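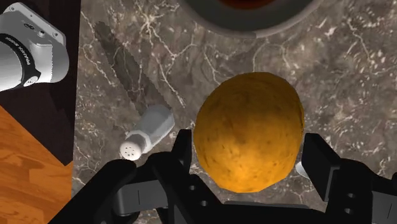 Section 4. Setting up the Tiltden wrist view and your first grasp in the simulator

By now you should have Corano installed and the kitchen world loading without red text in the console. If it still complains about missing textures, go back to section 3 and run the asset step again. I had to do it twice on the laptop in our workshop.

We do all of this in simulation first. My real arm is bolted to a bench next to Kuldeep Pant's lathe, and he'd like it to stay out of his way until I know what it's going to do!

1. Start Corano and open the world called kitchen_dark. Give it a minute - the marble worktop is a big texture and it loads last.

2. In the camera list pick "wrist". You want both fingertips in view with the palm plate at the bottom. If you only see worktop, your camera is mounted back to front, so set its yaw to 180 and reload.

3. Type "open" in the command box. The fingers should go to full width, which on my build is 60 mm.

4. Jog the arm until the round orange thing sits between the fingers. (Pankaj Dwivedi says it's a potato, I say it's an orange, and the grasp settings are the same either way.) Use the slow jog for the last bit.

5. Check the gap on both sides. It needn't be perfect, but if one finger is touching before you close, back off and come in again.

6. Type "close 27". The number is the grip force as a percentage. Go up in small steps if the object slips out.

7. Lift slowly, watch the contact readout, then save the pose as grasp_01.

Note: loose items like the salt shaker and the knife are proper physics objects, so they can get knocked about. Press R to put everything back. I leave them in on purpose, as a bare worktop taught me nothing about clearance.

Note: the log stops at 1,892 lines and then starts overwriting itself. Save it before a long session.

CAUTION: do not send a saved pose to the real arm yet. The simulated worktop height and your bench height won't match until you've done the offset in section 5. I skipped that in January and drove a finger into the bench. Pallavi Mittal printed me a new one, and she has asked me to put this caution in capitals.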